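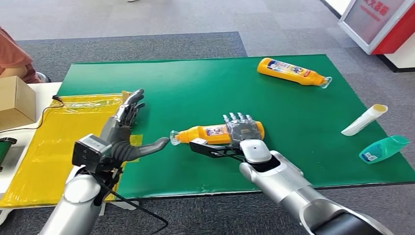
Visit report: Stendow hall, bimanual cell at Pomen
Jun 14, 2025

The cell we came for is a table station with two arms, set up by Pomen for handling small bottles and tubes. Janaína Brandão runs maintenance on it and took our group through the setup, the daily checks and one repair.

Both arms are mounted on the near side and work over a green mat. The mat defines the work area. It is replaced when the surface gets shiny, which at the present rate happens every 200 hours of running. A piece of yellow tape on the mat serves as the reference for the left hand. At the start of a shift the thumb tip is driven to the tape and the offset is read off. Anything over 2 mm goes to a full recalibration, which takes the cell out of use until lunch.

The parts on the mat are ordinary plastic bottles plus a white tube. They are laid down on their sides in no fixed order. The right hand takes the bottle around the body, and the left comes in toward the cap with the thumb. Brandão prefers bottles with a narrow neck for testing, as a bad wrist offset shows up at the cap first.

Finger joints get most of the attention. Each hand is cycled 900 times after any tendon change before it goes back on parts. Tendons are changed at 3,000 grasps whether or not they show wear. The old ones are bagged and labeled with the finger position, and Disik, who supply them, get the bags back at the end of June.

The repair was a wrist cable on the left arm. The cable hangs from the sensor module down toward the base and had been chafing at the lower clip. The procedure:

Park both arms and lock out power.
Release the module end, then the base end.
Route the new cable with enough slack for full wrist rotation.
Fit the clip one hole lower than the manual shows.
Restore power and run the wrist through its range at low speed.

The clip position is a local change. Lacerda, who wrote the manual, have been told and have not yet revised the drawing.

We asked about cleaning. The mat is wiped with a damp cloth, no solvent. The fingertips are wiped dry. Skin pads on the right hand pick up label adhesive, and this is rolled off by hand at the end of the shift.

Open points from our side: spare hands are not kept on site, and the offset log is still on paper. Brandão will send us the log template.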